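Progress Report, Home Basics Assembly Trial
Prepared for Thenmozhi Hegde, Rajan Fund
July 2024

Dear Thenmozhi,

It has been a really good stretch for us and I'm happy to have so much to tell you! As you know, the grant covers our study of low-cost plastic furniture for small apartments: how it goes together, where people get stuck, and what the printed instructions should say. When I last wrote in March we were still choosing the pieces. We have now settled on the list and most of the assembly work is well along.

We started with 4 product types: the shoe rack, the folding side table, the laundry stand and the plastic stool. The side table was the easy one. Everyone who tried it had it standing within a few minutes, and the only comment we kept hearing was that the hinge pin is stiff the first time. The shoe rack took longer. Its shelves look alike but one of them is a little narrower, and people found that out at the very end, with everything else already in place. Bindu Kotian has redrawn that page so the narrow shelf comes first, and the new version is so much nicer to follow.

The stool has turned into my favorite part of the project (I did not expect to write that about a stool). It comes as a molded plastic top with white legs that screw in, and on paper there is hardly anything to it. In practice there's a lot going on in those few turns. If the leg goes in at a slight angle the thread catches early and feels tight, so people stop there and think they're done. Then the stool rocks.

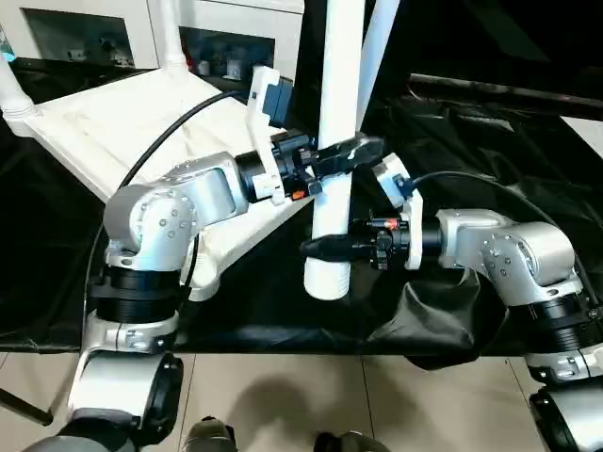

We tried several ways of getting people past that point. Laying the stool on its side works well for some, and others like the top flat on the floor with the legs pointing up. What helped most was a very small change in the wording: turn the leg backward until you feel the thread drop, then turn it forward. Bindu put it in as a separate step with its own drawing, and she has moved "tighten fully" to the end, once all the legs are in. That gives everyone a chance to straighten things up first. The people who used both sheets told us the new one was calmer to work from, and I think that's a lovely word for an instruction sheet.

We also looked at handling. The legs are light but long enough to be awkward when the top is tipped over, and the free end tends to swing about just as you're trying to line up the thread. Holding the leg well up from the threaded end keeps it straighter. We have added that to the draft too, along with a note to clear some floor space before starting.

The laundry stand is behind. Two sets arrived from Zevora with the wrong end caps, and the replacements took a while to reach us – they are here now and they fit. I'd like to give the stand the same attention the stool got, so I have moved it to the next period.

Spending is on track. We have used roughly 500 dollars of the 1,000 set aside for parts and printing, with the laundry stand and the final print run still to come. I don't expect to ask for more. The Vernier printer is doing fine on the heavier paper and the drawings come out crisp.

Still to do: finish the laundry stand, get the stool sheet in front of people who have never seen the old one, and settle on a type size. Bindu wants it larger and I'm coming around to her view. Drafts of the stool and shoe rack sheets are in the folder that goes with this report, and we would love to have your notes on the drawings, especially the backward turn.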